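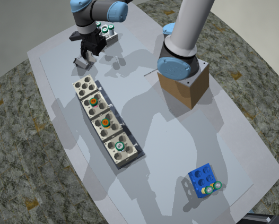
Bench Automation Group, Funddale site: items for June

Gripper trials, or how we spent the spring dropping vials that don't exist

As most of the building knows by now, we have been asked to pick a gripper for the vial-sorting cell before the cell itself is built. This is a little like being asked to choose shoes for a baby, and we have taken it on with the same confidence. All of the work so far has been done in simulation. The arm is simulated, the table is simulated, the vials are simulated, and the swearing has been supplied by the group at no extra cost.

The layout will be familiar to anybody who has stood behind one of our monitors since March. The arm sits on its block at one side, the long tray with the four square racks runs along the table, and the blue rack is off on its own across the open stretch. The square racks have a five-hole pattern, four corners and a center, and for the current round every vial in the tray starts in a center hole. We chose the center because it is the easy one. It has clearance on all sides, and a gripper that can't manage the center hole can be sent home before lunch.

The blue rack is where the trouble lives. It was set at an angle on purpose, after a visitor from the Pennington office watched a flawless run with everything lined up square and asked what would happen if somebody bumped the table. We said we would look into it. We have now looked into it, and would like to thank Pennington for the question, which cost us most of April.

What we compared

Three grippers went through the full set. The first is the black one with the curved fingers, which came to us as a model file from Vulon and which everybody in the group calls the crab. The second is a plain parallel-jaw unit with flat pads, the sort of thing you would draw if a child asked you what a gripper was. The third is a three-finger design that closes around the cap from above like somebody opening a jar of pickles.

Each one got 96 attempts at lifting a vial out of a square rack and setting it down in the blue one. A run passed if the vial ended up upright, in the hole it was meant for, with the cap on. We did add "with the cap on" after the first day.

The three-finger design did best at picking and worst at everything else. It wants room on all sides of the cap, and in the blue rack, with six holes in two columns, it doesn't get room. Put a vial next to another vial and the fingers come down on the neighbor. It would be a fine choice if we agreed never to fill the rack, and we did briefly discuss proposing this to the people who want the rack filled.

The flat-pad unit was the dull one and came very close to winning for that reason. It picks, it lifts, it carries, and it lets go more or less where you tell it. What it can't do is forgive. If the vial is leaning in its hole, the pads meet it at one edge and the vial spins out of line as it comes up. You then carry a crooked vial across the table in perfect style and set it down on the rim of a hole. The simulator lets it hang there for a moment, as if thinking it over.

The crab took the longest to tune and is where we have ended up, for now. The curve in the fingers pulls a leaning vial toward the middle as they close, so a bad start doesn't turn into a bad finish quite as often. It finished the set with 8 failures, against well over twice that for either of the others. Of those 8, most were at the blue rack and nearly all of those were on the way down. Lowering a thing into a hole is harder than lifting it out of one, a fact known to anyone who has ever put a tent back in its bag.

Things we got wrong

The friction value for the finger pads was off for the first two weeks. It had been copied from an older project at Presden where the job was moving rubber stoppers, and with that setting every gripper looked brilliant. You could pick up a vial by breathing near it. Once the number was put right, the success rates fell off a cliff, and the slide we had already sent upstairs had to be unsent. If you are still holding a copy of that slide, please enjoy it as fiction.

We also lost an afternoon to shadows. The camera tests share the table with the gripper tests, and the vision side wanted lighting that was less kind than the flat default, so the tabletop now has gray shadows lying all over it with bright patches between. Good for realism, bad for the cap finder, which spent several hours insisting there was a vial in the middle of the bare table. It was very sure about it. The confidence threshold has been raised and the phantom vial has retired.

Reading the marks on the caps is a separate headache. The characters are tiny, the caps come in orange and in whitish gray, and the reader does noticeably better on the orange ones. From the far end of the table it does badly on both. We have tried moving the virtual camera closer, which works nicely until the arm swings through the view and the reader reports the label on a wrist. A second camera position is being tested and we will say more when there is something to say that isn't a complaint.

Controller settings

For those who asked: all three grippers ran on the same arm controller with the same speed limits, and the closing force was tuned separately for each. The settle time before release is 300 milliseconds. We started with none, on the theory that robots don't need a moment, and then found that they do. Going longer made no difference we could measure and made the demo feel as if the arm had forgotten why it came into the room.

The approach height is now set per rack. Before that it was one number for the whole table, picked to clear the tallest thing on it, which meant a long slow descent everywhere else. Changing it took 10 seconds off a full cycle. This is the single most popular thing we have done this year, and it involved editing a text file.

What's next

The corner holes. We have put them off because the walls of the tray are close on one side and the crab's fingers are wider at the knuckle than we would like. The plan is to try each corner at several wrist angles and keep the ones that don't hit anything. Somebody has suggested turning the whole tray around, and that person has been given the job of redoing the calibration if we do.

After that come mixed loads, with full racks, vials that start off leaning, and the blue rack at a new angle for every run. We expect the figures to get worse. Please don't print them out and pin them next to the coffee machine like last time.

We run the sim on the big screen every Wednesday at 3, and anyone is welcome to come and watch. Bring your own chair. If you have a gripper model you would like tried, send the file with its units written down somewhere. The last one arrived in inches, and for one run we had a hand on the end of that arm the size of a garden shed.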